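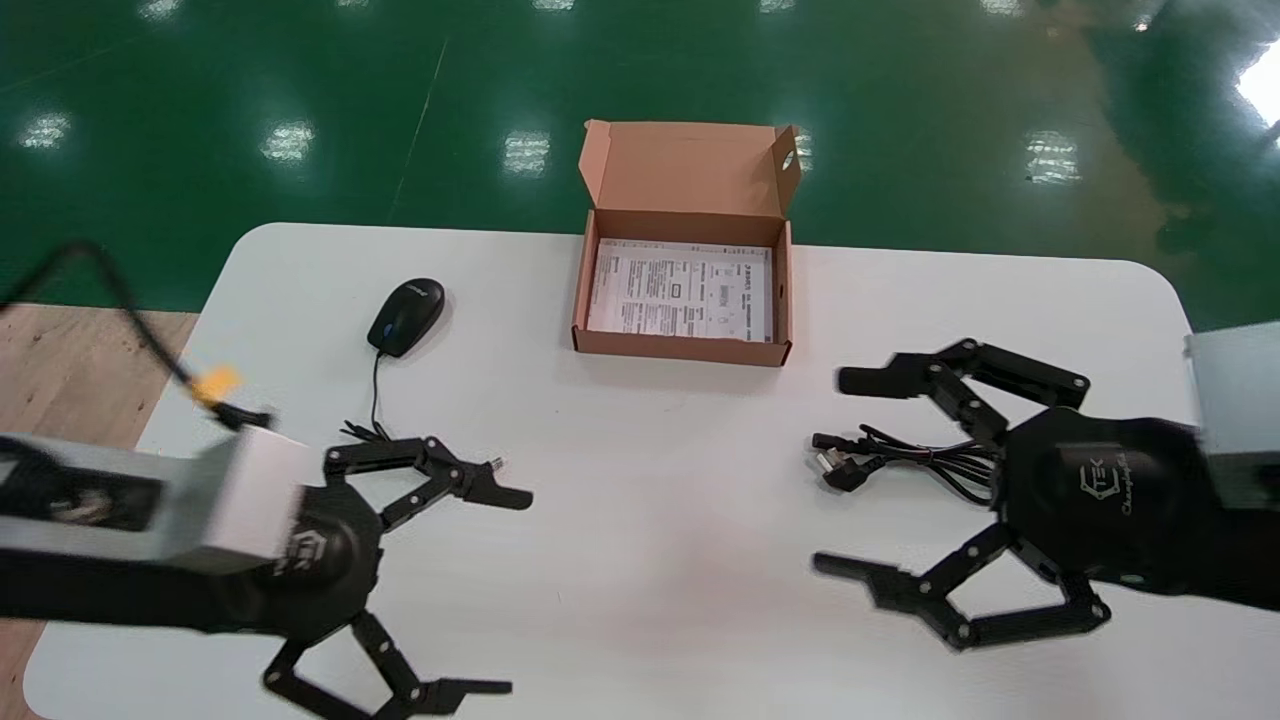
The Mouse

The parcel came to the Ulness office in December, when the rest of the floor had gone home. She had ordered the mouse herself, from Bednarek, and paid for it out of her own money.

She put the box on the white table and opened it. She took the mouse out and set it down to the left, with its cable trailing towards her. Then she read the sheet of paper, or the parts of it she could read. Her father had always read the instructions first, even for a kettle.

He had worked in this building for 19 years, when it was still Hundari and the green floor had machines bolted to it. He typed up the stock lists with two fingers. When they gave him a mouse he kept it on top of the filing cabinet and used the arrow keys.

"It's quicker," he said. It wasn't.

Now he was in a flat in Brekbridge and his hands had got worse. He wanted to write to his sister. He had started the letter three times and the pointer kept running off to the corner – he said it was like chasing a wasp.

She rang him.

"It's come," she said.

"Has it got a wire?"

"Yes."

"Good. I'd only lose the other sort."

She could hear his television. She asked if he had eaten, and he said he'd had soup, and she asked what kind, and he had to go and look at the tin.

"What does the paper say?" he asked when he came back.

"It's mostly small print. Some of it's in Chinese."

"Bring it anyway."

She said she would. She folded the sheet, coiled up the cable and put everything back in the box. The last bus to Brekbridge went at ten to seven. She sat near the front with the box on her knees, and got off one stop early to buy him some bread.

Print this story | E-mail this story

Comments (3)

marshgate: The tin of soup got me. My dad was the same.

Old Typist: Did he ever finish the letter? I'd like a second part.

pennyw: Nice and short, read it on my break.

Recent stories
The Ferry Clerk
Two Coats
100 Stairs
What the Lodger Left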